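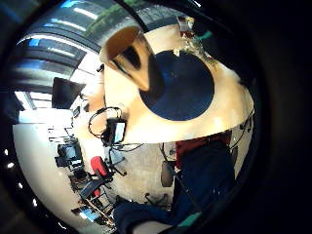 Stadlow lift station bypass, March storm

kolar_d
Has anyone read the overflow report? It lists 3281 gallons to the creek on Saturday. The wet well level log looks flat for most of that window.

pumpside
Flat log means the float hung up. The volume was probably back-calculated from pump curves.

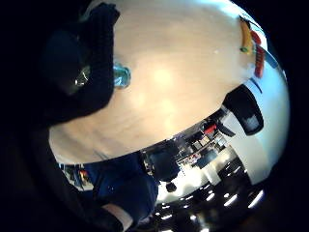 Is the creek sampled after every bypass?
Only when the reported volume is over 3000 gallons, under the Stadlow permit.

shin_dh
Disagree on the pump curves. Both pumps were locked out by 4 a.m., so there was no run time to work from. I think they used manhole depth.

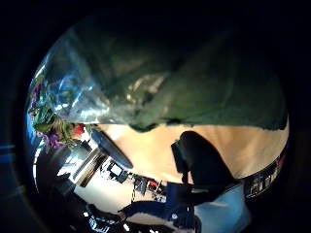

And if it was manhole depth, the upstream line at Flernberg stores a lot before anything spills. The number could be high.

pumpside
Or low. That line has root intrusion, so you lose storage.

kolar_d
Sabina Marikar at the county office has the raw data. Asking for:

1. Float and transducer readings, one-minute interval
2. Generator start times
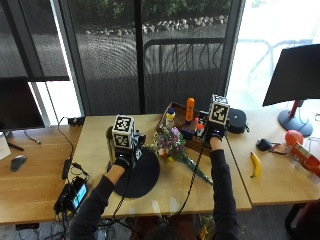 3. Manhole depths, Flernberg to Stalden

shin_dh
Add the rain gauge. Without it you can't separate inflow from a pump fault.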